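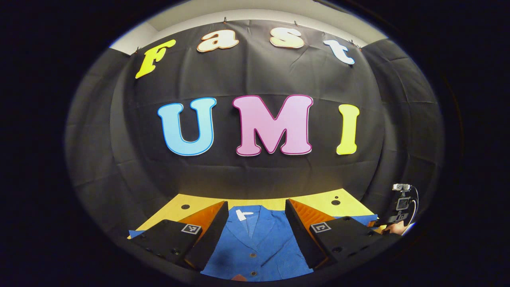

Two-gripper garment station, blue shirt or jacket on the yellow table, jaws open.

Review: Diltero Bench Practice Kit for hand-held gripper work
Rating: 3 out of 5
Posted Saturday, March 19, 2022

Bought the kit for our garment folding bench in Wutport. It's a rule binder, a laminated start card, a pad of log sheets, marker check gauge, roll of floor tape. 644 dollars with shipping. Been on it long enough to have opinions. Quick one, I have a bench to run.

What it's for. You have people folding and handling clothes with hand-held grippers so a robot can learn from it later. Everyone does it a little different. Kit is supposed to get them all doing it the same way. Mostly does.

The good.

Start card is the best thing in the box. Jaws open, both square markers clean and facing up, garment flat, collar away from you, hands on the grips and nowhere else. One side of one card. New people get it in a morning. Tihomir Georgiou trained two folks off just the card and their sheets came out cleaner than mine.

Marker rules are solid. No tape over a marker, no thumbprints, no swapping left and right fingers without writing it down. We used to swap all the time. Wipe at the start of a shift and again after lunch. The gauge tells you if a marker has lifted at a corner, caught one the first week that I would of missed.

Pad section also good. Soft ridged pads wear and pick up lint, and the binder makes you look at the ridges instead of going by feel. Change both sides together. Fine.

Backdrop section is short and I agree with all of it. Plain dark cloth, clipped at the top, pull the wrinkles out before you start. Leave it alone mid shift even if it bugs you. We have big colored letters on ours. Binder says decoration is ok if it stays put for the entire run and gets noted on the sheet. Sensible.

The not so good.

Two-operator rules are thin. One page. Two grippers over one small table is where people bump knuckles and cables, and the page says "agree on a lead operator" and moves on. Nothing on cable side. Nothing on how close is too close. We wrote our own: cables go out to the outside, lead calls it before anybody reaches across, second gripper parks at the table edge between folds. Vasilis Vukadinović typed that up and it's taped inside the cover now.

Buttons. The garment chapter treats a T-shirt and a button front like the same item. They are not. Do you fold it open or closed? Which button do you grab near? Tags in or out? We had three answers on one shift. Pick one and put it in writing before you start, the kit won't.

Log sheets are too long. 9 boxes per fold. People quit filling them by mid afternoon and then you have half a log, worse than a short one. We cut it to garment, operator, lead or second, and anything odd. Did 2,044 folds on the short sheet and I can read every line of it.

Floor tape is junk. Peeled in days. Use your own.

Compared to the Van der Merwe binder, this is shorter and easier to teach from. Van der Merwe has a way better section on sharing a table, though it reads like a tax form. Marnico sells a card set too, havent tried it.

Support: emailed about the missing two-person stuff, got a polite reply, a revised page is suposed to come in June. Will update if it does.

Buy it if you're starting from nothing or your crew is all over the place. Skip it if you already have written rules that people follow. If they'd sell the card and gauge seperately I'd go four stars for just those.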